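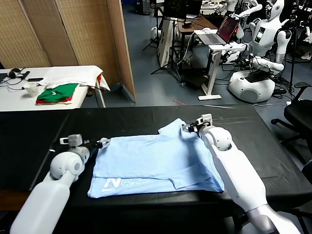 The contract drafting program at the Nygård School of Law begins with the sale of ordinary goods. Before students are permitted to write a warranty or an indemnity, they must describe the thing being sold in terms that a buyer, a seller and a judge would all read the same way. A light blue T-shirt with the large letters NEU printed on it in white serves the purpose as well as a cargo of steel. Is the color a term of the agreement or a convenience of the catalog? Does the lettering form part of the description, so that a plain shirt would be a breach? First-year students generally answer such questions quickly and revise their answers by the end of the hour.

The program was established to address a gap that the faculty had observed for several years. Graduates could analyze an appellate opinion with confidence, yet many had never written a contract from a blank page before entering practice. The curriculum now requires two semesters of drafting, taken alongside the existing sequence in legal research and analysis. Enrollment in each section is limited to 30 students, and every major assignment is returned with written comments before the next is due.

Much of the teaching material comes from the Lerken Collection, an archive of 1,477 commercial agreements donated to the law library with names and prices removed. The agreements include equipment leases, supply contracts, distribution terms and a large number of short purchase orders. Students learn to trace a single defined term through a document and to mark each place where its meaning shifts. In one lease used every fall, the word "premises" carries three different meanings across 11 sections – a fault that all four reviewing attorneys had missed.
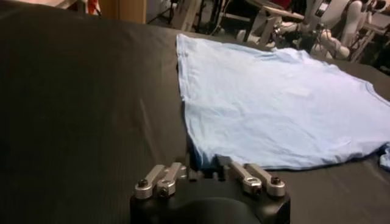 Nisreen Nasrallah recalled that her first assignment came back with more comments than sentences, most of them asking who was to perform a duty and by when. She had written that the goods "shall be delivered promptly." By the third draft, she said, the clause named the party responsible, the place of delivery and the last day on which delivery would be accepted, and it was still shorter than the original.

Revision of this kind is central to the second semester, when students work in pairs on opposite sides of a negotiated sale. Each pair receives confidential instructions from its client and a common set of facts. The negotiation takes place over three weeks and concludes with a signing session on a Saturday in March, at which both sides must approve the same text. Grades depend on the quality of the final agreement and on a memorandum explaining the choices made. No credit is given for having obtained the better price.

The school has also extended the coursework to the public through the Studen Contracts Clinic, which occupies two offices on the ground floor of the library building. Under faculty supervision, upper-level students prepare and review agreements for small businesses and nonprofit organizations. The clinic accepts matters from Zondomholm and the neighboring townships. It doesn't appear in court, and disputes already in litigation are referred elsewhere.
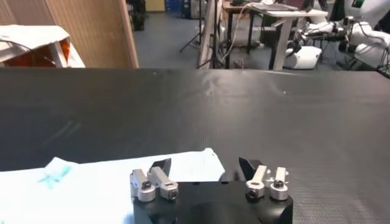

May a business owner bring a contract that has already been signed? The clinic will review a signed agreement and explain its terms in writing, but it will not negotiate changes unless the other party has agreed to reopen the document.

Last year the clinic handled 400 matters, and its students recorded 2,976 hours of supervised work. The most frequent request was for a basic sales agreement, followed by service contracts and short commercial leases. Supervising faculty review each document before it leaves the office, and a copy of the client's approval is placed in the file.

Applications for the fall clinic are open to students who have completed both semesters of drafting. Applicants should submit a transcript and one writing sample of no more than five pages to the clinical programs office. A contract clause may be submitted in place of a memorandum, provided that the earlier draft is attached.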